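Chapter 5
Collecting Grasps by Hand

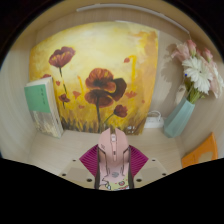 A student team rarely has enough arm time. In the project followed through this part of the book, the Pratulix club at Nkuna shared one arm with two other classes and had the use of it on Tuesday afternoons. Its members therefore recorded most of their grasps with a hand-held gripper, and kept the arm for testing.

The method places three demands on the operator. The fingers must close on the object as the arm's fingers would, at a speed the arm can match. The camera must keep the object in view throughout the approach. Each recording must begin and end at a defined point, or it cannot be aligned with the others.

Yolandi Magagula, who kept the club's log, entered over 300 recordings before the end of February. Of these, 78 were rejected at the first check, most of them for a late start. Section 5.2 sets out the checking procedure and Section 5.3 the log format.

Household objects are used throughout. They vary in width, stiffness and surface, and a soft finger that holds one securely may let another turn. The reader should have completed the exercises on contact and friction in Chapter 4 before continuing.

5.1 Finger geometry and opening width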